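Home | Features | House & Yard | Food | Archive | Subscribe

HOUSE & YARD: Seasonal Fixes

Print this article | E-mail to a friend

The Chair Refresh, and Whether You Should Bother

By Graciela Yáñez

Every June the same advice comes around. Your tired white chairs need only a weekend and the right product, and they will look new. I have followed this advice more often than I care to admit, and I own a shelf of half-empty cans.

This year I tried again with a set from Gitwood, bought secondhand for $65. The seller called them "lightly weathered." I would call that generous.

First came the cleaner. Kandden sells a concentrate that promises to lift 2 seasons of grime in one pass. It smelled like a swimming pool and did what dish soap does. I used dish soap for the rest.

Then the coating. Slaoui's gloss white costs more than the chairs did, and the label recommends 300-grit paper between coats. Who has the patience? I sanded one chair properly and skipped the next, and by Thursday my sister couldn't tell me which was which.

Where I will give the experts some credit is the floor. Put down a tarp, a big one, well past where you think the mess will stop. And do the underside first. Tip the chair on its side so you can get at the legs and the bottom of the seat, where the dirt collects and the brush never wants to go. Slatted backs are slow whatever you do. 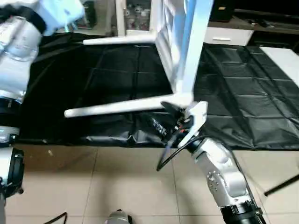 What It Costs

By the time I had bought paper, brushes and the coating, I was past $100. A plain new chair from Tadum would have been less trouble, though I don't think much of their legs.

Mine are back on the patio. They look fine from the kitchen window. Ask me again after the first hailstorm.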